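Tilitov Workshop Rules - Frequently Asked Questions

Assembly cells with two arms

Last changed: October 22, 2023

These answers are for everybody who sets up, runs or records assembly work on the two-arm tables. They do not replace the risk assessment of your own cell. If an answer here and your risk assessment do not agree, follow the stricter one and write to the rules desk.

Who must read this page?

Every person who works inside the marked area of a cell, also if it is only for one afternoon. Visitors who stay behind the line do not need to read it, but their host does.

Is this page a standard?

No. It is our house practice. The standards that apply to robot cells are listed in the front of the Herkitis binder, and you should read them in their current edition. We do not copy sentences from them here, as in the past some copies became old and people still trusted them.

Do I need a new risk assessment when I only change the parts?

Usually you need a short review and not a full new assessment. Ask yourself if the new part is heavier, sharper or longer, or if it must be held in a different way. A gear with cut teeth is not the same as a smooth ring of the same size, even when the program looks almost equal. If one of your answers is yes, fill in form 908. If you change the fingers of the gripper, form 908 is always needed.

What is form 918, then?

Form 918 is for changes in the program or in the speed limits. Many people mix up the two forms. Please look at the number before you sign.

How should the table be prepared for gear work?

Lay one plain cloth with a dull colour under the parts. Small folds are acceptable, but a fold must not lift the plate or make it rock. Keep hand tools, cups and spare screws off the cloth. The plate should lie where both arms can come to it without crossing each other. Cables need enough slack for the full movement of the wrist, and no loop may lie over the parts.
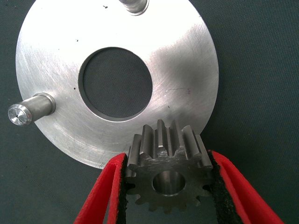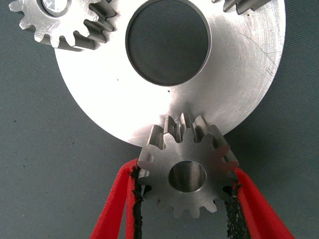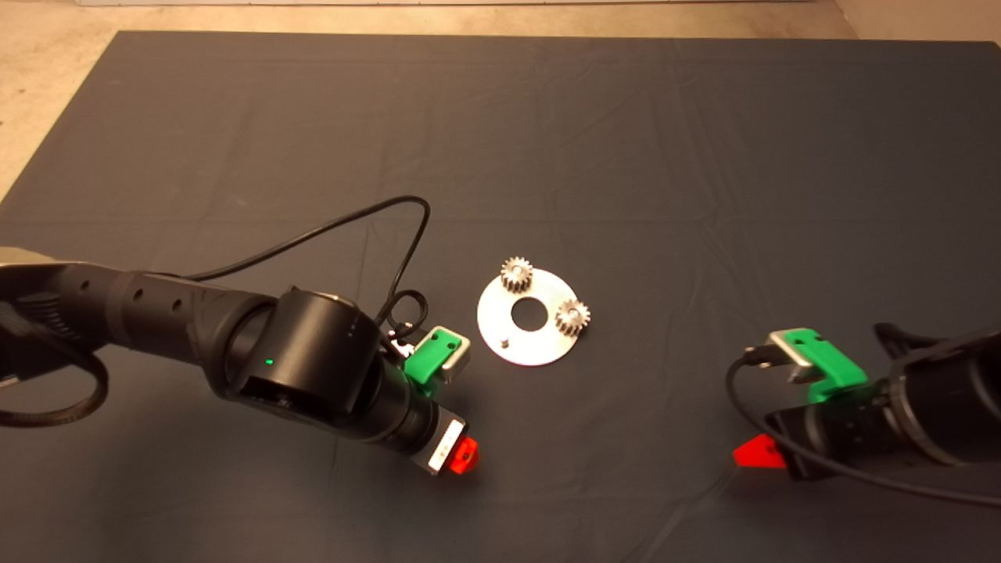 Gear work on the round plate: two views from near the fingers, then the table with both arms.

Where should the gripper hold a gear?

On two opposite sides, with the pads against the teeth and the bore left free. Do not put a finger in front of the bore, because the operator and the wrist camera both need to see it when the gear is brought to its pin. If a gear sits crooked between the pads, put it down and take it again. Do not try to correct it by pressing it against the plate.

How often must I check the finger pads?

Before the first run of the day and after each change of parts. Look for torn edges, loose grains and places where the pad comes away from the finger. A rough surface alone is not a reason to change a pad. A loose one is, and the cell stays stopped until it is replaced. Pads are in the Memon cabinet, second drawer.

Can I reach in to move a gear by hand?

Only when both arms are in protective stop and you have seen this on the panel. A paused program is not a protective stop. This is the rule that is broken most often, mostly by experienced people who want to save a few seconds. Please use the stop also for very small corrections.

What do I do if two gears do not mesh?

Stop the movement and open the gripper only when the gear has support under it. Then lift the gear straight up and turn it by a small angle before the next try. After two failed tries the part goes in the inspection tray. More force is never the answer, it marks the plate and it can bend a pin.

Do scratches on the plate matter?

Fine lines on the face are normal for training plates. A burr on the edge of the hole or on a pin is different, and such a plate must be taken out of use. Run a gloved finger around the edge, with the arms stopped of course.

Shiny metal disturbs our cameras. May we change the lights?

Yes, you may turn or soften the lamps over the table. You may not cover the status light of an arm, and you may not make the walkway darker. Write the lamp position in the cell log, so that the next shift does not search for a fault in the camera.

Does the Dravov cell follow the same rules?

Yes, with one addition. The door switch there must be tested at the start of each shift - both people sign for it. We will look at this point again in December.

I found a mistake on this page. What now?

Send a note to the rules desk with the question it belongs to and your cell number. Corrections to the English are welcome too.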